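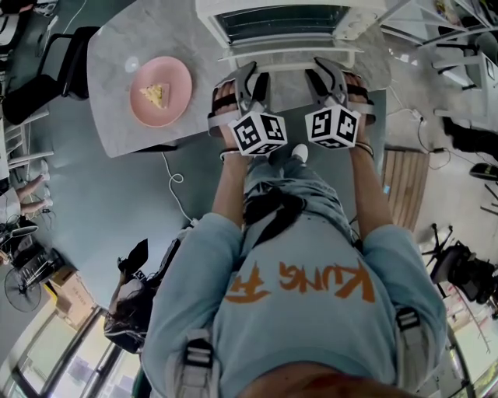
Folk Singer Callum Munro Settles Royalty Fight With Former Bandmate

Callum Munro has reached a settlement with his former Sikmont bandmate Joaquim Bastos, ending a legal dispute over who should be paid for the songs on the group's first two albums.

Lawyers for both men told the court in May that they had come to terms and asked for the case to be dismissed. A judge signed off on the request the same afternoon. The terms are private, but papers filed earlier in the case show that Bastos had asked for an equal share of the writing income on 12 songs, along with back payments going to the release of the band's debut, Lulard.

Munro, 41, had argued that he wrote the songs alone before Bastos joined as guitarist. Bastos said he came up with most of the music during rehearsals at a rented house and was left off the credits when the albums were registered.

The guitarist also claimed he was sent a single check for $3,537 after the band's last tour and was told it covered everything he was owed. Munro's side said the check was for tour wages and had no connection to royalties.

"Callum and Joaquim are both glad to have this finished," said Catriona Haldane, a spokeswoman for Munro. "They spoke on the phone last week - it was a friendly call - and they wish each other well."

Bastos did not comment on the settlement himself. His lawyer, Folke Nordin, said his client was satisfied with the outcome and would be credited as a co-writer on six of the songs when the albums are reissued.

Sikmont formed in a college dorm and broke up after almost a decade together, shortly after Bastos walked out before a show and did not return. The remaining dates were canceled. Munro has since put out two solo records, while Bastos has worked mainly as a session player and producer.

The lawsuit had held up plans for the reissues, which were first announced by the band's label, Dauda, last year. Label manager Euan Drummond said the albums are now back on the schedule and will include demos and a live set from the group's final tour. No release date has been given.

A reunion does not appear to be in the works. Haldane said Munro is recording his third solo album, with the working title Pronetti, and will be on the road for most of the fall. Bastos is not expected to take part in either the album or the tour.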